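Erkix Wrist View Kit for Two-Finger Grippers
Made by Prendar
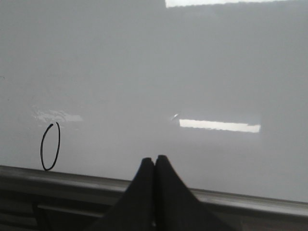 Wrist view at a whiteboard, with the fingertips closed near the marker tray.

The Erkix kit puts a small camera behind the gripper, so the operator and the software look at the work from the same place. It is made for laboratories and schools which teach arm robots at tables, shelves and boards.

Glossy boards are a difficult surface for every small camera. Ceiling lamps give strong reflections, and a thin marker line can be lost beside them. For this reason the exposure can be locked by hand, and the setting stays saved after the power is off.

In the kit:
Camera with bracket and four screws
One pair of black fingertips
USB cable, 2000 mm
Angled adapter, 90 degrees
Briltus viewer software on a download card

Weight of camera and bracket: 400 g. Please subtract this from the payload of your arm before you plan the motion.

Mounting takes roughly half an hour the first time. Damir Kolev from our support desk has written the guide, and he also answers questions about older arms.

Order number: 1030
Spare fingertips are sold separately, in pairs. The Nuchit quick-change plate fits under the bracket and needs longer screws, supplied with the plate.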